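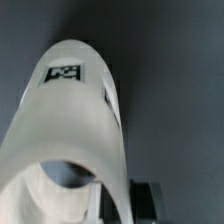
# Rótulos "sem adição de açúcar": quanto vale a promessa?

Relatório do projeto de Ciências do Consumo, 14 de fevereiro de 2019

## Ponto de partida

O grupo partiu de uma dúvida simples: quem compra iogurte com a frase "sem adição de açúcar" leva para casa um produto menos doce? A nossa desconfiança vinha de antes do projeto, e convém admiti-lo já, porque influenciou as perguntas que fizemos.

## O que fizemos

Comparámos as tabelas nutricionais de 12 iogurtes de duas marcas, Collia e Venska, todos comprados no supermercado Myklebust. Anotámos os açúcares por 100 g e lemos a lista de ingredientes até ao fim, incluindo as letras pequenas. Depois fizemos uma prova cega na turma, com três iogurtes de morango servidos em copos iguais.

## Resultados

Nos iogurtes Collia com a frase no rótulo, dois tinham sumo de uva concentrado entre os ingredientes. Para nós isto é açúcar com outro nome - a marca dirá que é fruta. Na Venska, a diferença entre a versão normal e a versão "sem adição" existia, mas era pequena e a embalagem da segunda também era mais pequena. O preço por quilo subia bastante, coisa que ninguém do grupo tinha reparado na prateleira.

A prova cega correu pior. Os copos ficaram pela ordem das embalagens e vários colegas perceberam o esquema. Não usamos esses dados para concluir nada.

## Dúvidas que ficam

Um site citado na aula garante que uma família poupa 800 g de açúcar por mês ao trocar de iogurte. Procurámos a origem do número e não a encontrámos. Também não sabemos se os nossos produtos representam o mercado; provavelmente não.

Em março queremos repetir a prova com os copos baralhados e um iogurte natural como controlo. Até lá, aconselhamos a ler a tabela e a desconfiar da frente da embalagem.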